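Vevden workshop – incident review meeting
Minutes of the meeting held on 14 October 2018

Present: Xolani Buthelezi (chair), Bjarke Vídalín (minutes), Agnes, Tolly, Rukmini, Len
Apologies: Jonemari site team

1. Minutes of the last meeting

Agreed without changes. The action on spare gripper pads is closed. The action on the Gidey log viewer is carried over again, as the new version still drops the first line of every file.

2. Unexpected movement of the table arm

Xolani summarised what is known. During the tidy-up trials on the real arm, the arm left its planned path while returning to the rest position and swung low across the table. The gripper struck a mug and pushed it off the side. The stop button was pressed by Len, who was at the desk. The arm halted and the brakes held. Len was outside the marked area and no one was hurt. The mug broke. One gripper finger was scratched and has been replaced.

Len confirmed the order of events from his own notes. He had started the run, seen the first pick go through normally, and looked down to write the time. When he looked up the elbow was already dropping. He pressed stop straight away. Asked whether there had been any warning on the screen, he said there was none until the stop message itself.

Agnes asked why the collision limit had not stopped the arm when it touched the mug. Rukmini said the limit had been raised for the heavy object trials and was not put back afterwards. A light mug sliding on a table would not have reached it. She had checked the settings file and the raised value was still there the next morning.

It was agreed that this was a fault in our own procedure. The raised limit should have been written on the board and was not.

3. Cause

Bjarke reported on the log. The return move is sent by the Ruketti planner as a list of points, and the arm controller asks for the next point as it goes. In the failed run, 9 points near the end of the list arrived late. The controller filled the gap by carrying on from the last speed it had, then corrected when the late points came in. The correction is the swing that Len saw.

The delay came from the planning computer, which was copying 2000 saved runs to the backup disk at the same time. The backup had been set to start on its own and was not known to the people running the trial. Bjarke has turned the automatic start off.

Tolly asked if the same thing could have happened before without being noticed. Bjarke thought it likely. Of the 20 older logs he has read so far, two show late points, both in open space where a small correction would not have hit anything. He will go through the rest.

Rukmini said the controller should stop when a point is late and that carrying on at the last speed was the wrong choice from the start. Agnes agreed but pointed out that the setting was chosen in January because the arm was stopping too often to finish any work. Both views noted. The meeting came down on the side of stopping.

4. Repeating the fault in simulation

Bjarke has rebuilt the table layout in the simulator, with the mug next to the book in the middle and the plant and spray bottle further back. The gripper starts with its fingers slightly open, clear of everything on the table.
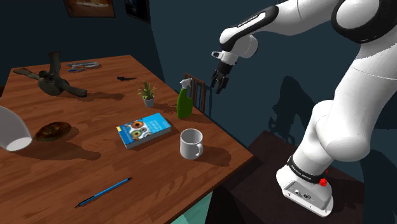
Xolani asked whether the simulated arm would show the swing at all, given that in the simulator the planner and the controller share one clock and no point can ever be late. Bjarke said it would not unless the delay is put in by hand. He plans to hold back the same points as in the log and compare the joint angles with the real ones. If the two do not match, the cause in item 3 will have to be looked at again.

Len asked for the runs to be repeated with the stop-on-late setting as well. Agreed.

5. Before the real arm is used again

The real arm stays switched off until the following are done:

– collision limit put back to the normal value and checked by two people
– controller set to stop on a late point
– no backup or copying on the planning computer during a run
– one person to watch the arm for the whole run, with notes taken by someone else

Tolly was unhappy with the last point on days when only one person is in. Xolani said that on those days the arm does not run.

6. Actions

Bjarke – read remaining logs; simulated runs with and without the delay
Rukmini – reset limit, add a line for it on the board
Agnes – write to Jonemari, who use the same planner settings
Len – finish the incident form
Tolly – move the backup to the other machine

7. Any other business

The floor tape on the door side is lifting. Tolly has more tape.

Meeting closed after item 7. Next meeting when the simulated runs are ready.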